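Home Notebook Cells Safety notes Log in
Search the notebook

February, Pladel conveyor cell

Well, the one-part rule stays, and I'm so glad we wrote it down properly at last! One flange on the belt at a time, lying flat on its base, and both bins empty before a run starts (yes, even a short one). Ilthorpe keeps the same rule over 200 cycles and I'd like us to match them. Speed cap stays at 12 until the Mikkelsen checklist is signed, all 12 lines of it, please.
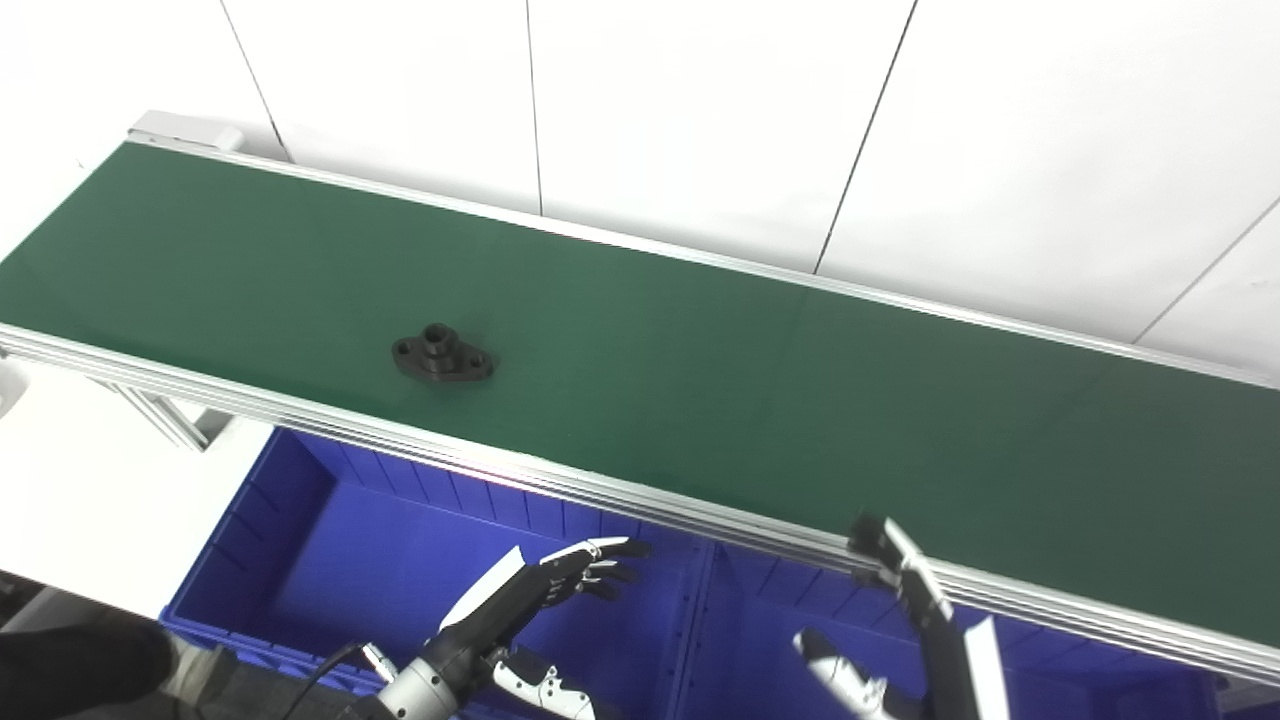

Flange on the belt, both hands at the near side, blue bins below.

Still to write up: hand clearance at the rail, version 2.

Recent entries
Stoleo gripper pads, wear limits
Who may reset the stop
Bin labels, again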